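Toy Library Assistant (part-time), Watcombe Toy Library

Watcombe Toy Library lends toys, puzzles and games to families with children under eight. We are looking for an assistant to join us in May. The job is 16 hours a week, split over mornings and one late shift that ends at 6 p.m. It is a paid position with a contract for one year, and we hope to extend it.

What the work is

Most of your time goes to the lending desk and the back shelves. You check toys in and out, look for missing or broken parts, clean what comes back and put it away. Our collection has 3,000 items, from play food and rattles to floor puzzles and board games. Every item has a card that lists its parts, and the card has to match what is in the bag.

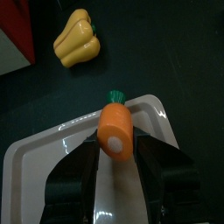
Réka Rácz says the cards took her longer to learn than the computer did, and that a new assistant should expect to be slow at the desk for the first month. We plan for that. You will work next to someone else until you are comfortable on your own.

You will also:
- answer the phone and reply to email
- help parents choose toys that suit a child's age
- write up damage and set items aside for repair
- set out the play corner before opening and clear it at closing
- help with the yearly stock check in the summer

Small repairs are done in house. That means gluing, sanding, replacing screws and sewing up cloth toys. You don't need to be a carpenter, but you should be willing to learn. Anything with a crack or a sharp edge stays off the shelf until it has been looked at.

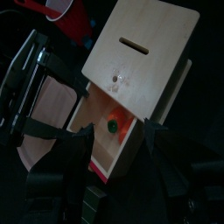 In the repair room you mostly need patience, according to Remo Pichler, and he would take a careful beginner over a fast worker any day. He runs a two-hour introduction for new staff, and you are paid for the time.

What we ask for

You should be friendly with children and with tired parents. You should be able to lift a full crate and be on your feet for most of a shift. Clear handwriting helps. We use a lending program called Clisteck and will show you how it works. A second language is welcome. Experience in a library, a store or a daycare is useful but not required. We will run a background check before you start.
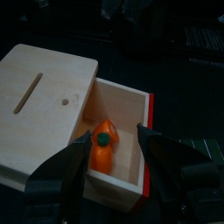

Toys with several pieces make up a large part of what we lend, so we also ask for someone who notices when something is missing and doesn't mind going back to check.

What we offer

Paid vacation, a bus pass, and free borrowing for your own household. The schedule is set 6 weeks ahead. Swaps between colleagues are fine as long as the desk is covered.

How to apply

Send a short letter and a list of your past jobs to Domenica Egger at the toy library, Room 105, Watcombe. You can also leave both at the lending desk during opening hours. Please tell us which mornings you can work and when you could start. Interviews take half an hour and include a short walk through the shelves.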